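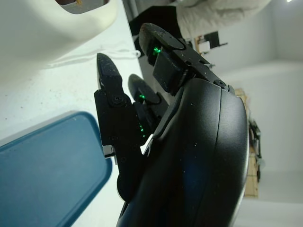
Cotada has found out why its three-fingered robot hand kept letting go of things, and the fix is already on its way to the people who use it. The company put out a free firmware update this week along with a frank write-up of the fault, and it's a great read if you like a good bug hunt!

First, the problem. Owners of the hand started reporting in spring that it would sometimes relax its grip partway through a job. There was no warning and no error message. The fingers opened a little, whatever they were holding slid out, and then the hand closed again as if all was well. One lab lost a beaker that way. Another owner had a full paint can come down beside his foot, and that report is the one that got the hand pulled from sale while the engineers went looking.

Cotada says 57 reports came in, and that 21 of them involved something heavy or breakable. There were no injuries. Anyone who has stood next to one of these things while it lifts a drill will be glad to hear it.

The search was led by Sibel Yalçınkaya, who runs testing at the company's Zaltarberg workshop. Her team set up a hand on a test arm and had it pick up and hold the same weight over and over, day and night. For the first week it behaved perfectly, which must have been maddening. Then they let the palm housing warm up the way it would during a long shift, and the drops began.

The trouble was in the position sensor at one of the finger joints. As it heated up, its reading drifted by a tiny amount. The controller compared that reading with the other two fingers, decided the grip was too tight, and backed off to protect the motor. So a safety feature was doing the dropping. "We had been staring at the motors for days," Yalçınkaya writes. "The motors were fine. They did exactly what they were told."

What makes this one extra sneaky is that the status lights stayed green the whole time. Those lights only showed that a joint had power and was talking to the controller, and during a drop both of those were true. With the update installed, a joint whose reading disagrees with the motor current will blink its light, and the hand will hold its last grip until someone tells it to let go.

That last part matters a lot, and Cotada put it through plenty of practice. The updated hand completed 1,000 warm holds in a row without a drop. The older firmware, run on the same hand with the same weight, never made it past 700.

The update is version 2 of the Hutsuliak controller software, and it takes a few minutes to load over the regular cable. Clear the area under the hand before you start, because the fingers open fully when the controller restarts. Cotada also asks owners to run the new warm-up check afterward and send in the log if any joint fails. Failed sensors will be replaced at no charge, and shipping is covered both ways.

Until a hand has been updated, the company's advice is to keep holds short, keep people out from under the load and let the palm cool between long runs.

Zirnska, which sells a mobile arm with the same hand on it, has stopped deliveries and will load the new software before starting them again. Units already with customers get the same update through Zirnska's own support page.

Sales of the hand on its own are due to pick up again in September. The test logs can be downloaded now, warm runs and cold runs both, and Yalçınkaya's team is taking questions on the Cotada forum. There are some really good ones up there already, including a long thread on whether the older two-fingered model could have the same drift. The team is testing one now.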